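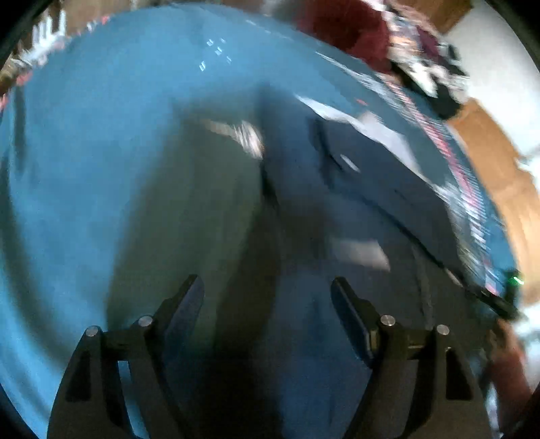 **Project Jemby: Teaching a Gripper to Deal with Laundry**
Progress report, 9 April 2019

Our proposal said we would have a robot folding clothes by October. We now have 42 demonstrations, of which 27 are usable, and a deep respect for sleeves.

Demonstrations are recorded with a hand-held gripper that has its own wide-angle camera. We picked this over remote control after a week on the Troston arm, where one sock took 16 minutes and the operator needed a walk afterward. With the tool in hand, the same person works at something like human speed – which causes the next problem.

### Blur

Dark clothes piled on other dark clothes are hard enough to tell apart. Add a quick turn of the wrist and they become weather. Seven recordings were thrown out for blur alone. The rest failed because the tracking software, Tevport, lost its place when fabric filled the view. 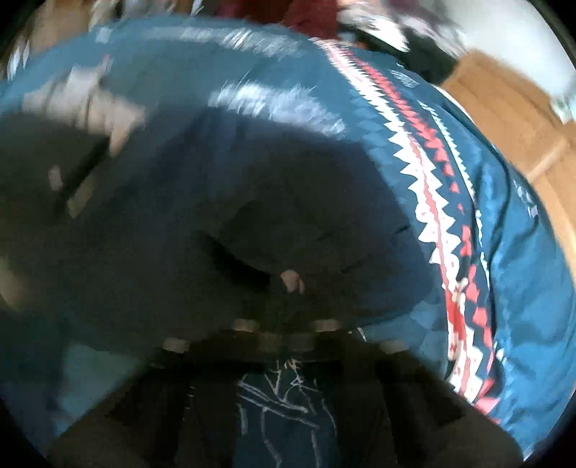
*Figure 2. Blue garment with zigzag trim, handled at very close range.*

Patterned trim should give the tracker something to hold on to, at least when the cloth keeps still. Cloth doesn't keep still.

### Next steps

- Slow down near the garment
- Re-record the dark items on a lighter cloth
- Ask for more time on the Camargo workstation
- Leave fitted sheets to next year's group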